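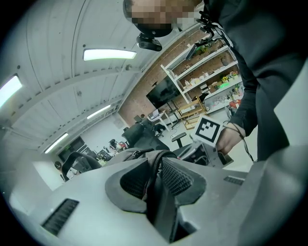
What wash temperature do microfiber towels need to get machine oil out?
Warm, 40 C, with liquid detergent and no softener.

ekoutsoukos
I run that cycle on the Bomedix front loader at 800 rpm. Softener coats the fibers and the towel stops picking up water.

lintrap_9
Disagree on 40. Polyester holds oil, and a cool wash leaves a film. I go hotter and skip the dryer.
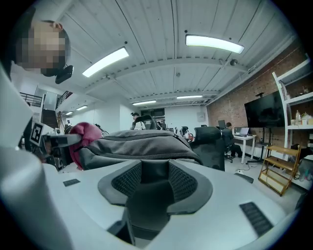 Black mesh pads on either side of the slot.

ekoutsoukos
Hotter is fine for plain polyester. Ours are the Aguiar blend and the edge stitching puckers. Check the label first.

Ziseck_fan
Has anyone tried the Kukia powder? I got white specks in the pile after two loads.

lintrap_9
Undissolved powder. Use liquid, or dissolve it in a bucket beforehand. Also keep cotton out of the load. Microfiber grabs the lint and you will be picking it off until Friday. 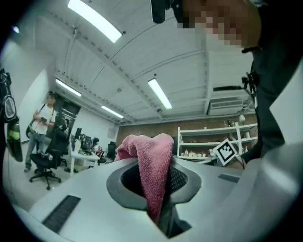
Pink microfiber towel, terry side showing along the fold.

Ziseck_fan
Ran an extra rinse and most of the specks are gone. Dryer on low or line?

ekoutsoukos
Low, no dryer sheets. Line drying works but the pile comes out stiff.

lintrap_9
Line. Stiffness goes away if you shake them out. We won't agree on this one.

- Eftychia Koutsoukos, post 543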